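Getting a coffee stain out of a grey office carpet

I've been cleaning up after myself for years now, and a spilled flat white still makes my stomach drop. The good news is that you've probably got everything you need in the kitchen already, so grab a tea towel and let's get into it!

Blot first. Press down hard with a dry white cloth, lift, move to a clean bit, press again. Don't rub (I know, I know, it's so tempting) or you'll push the milk down into the backing and it'll pong by the weekend.

Next, mix a teaspoon of dishwashing liquid into two cups of lukewarm water, then add a splash of white vinegar. Test it somewhere out of the way before you go near the stain. I did mine beside the skirting board in our Brestonberg office and left it overnight to check the colour.

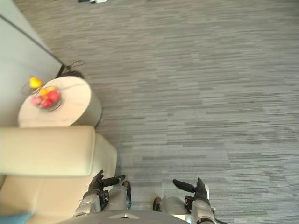 Can I use hot water to speed things up?

Stick with lukewarm, as heat can set the milk and then you're in for a much longer afternoon.

Now dab the mix on from the outside edge in towards the middle, wait 4 minutes and blot again. I usually go through this two or three times. Rinse with plain water on a fresh cloth, otherwise the leftover soap grabs every bit of dirt that walks past.

Last step: fold an old towel over the damp patch, put something heavy on top and leave it until morning. Vacuum once it's properly dry to fluff the pile back up.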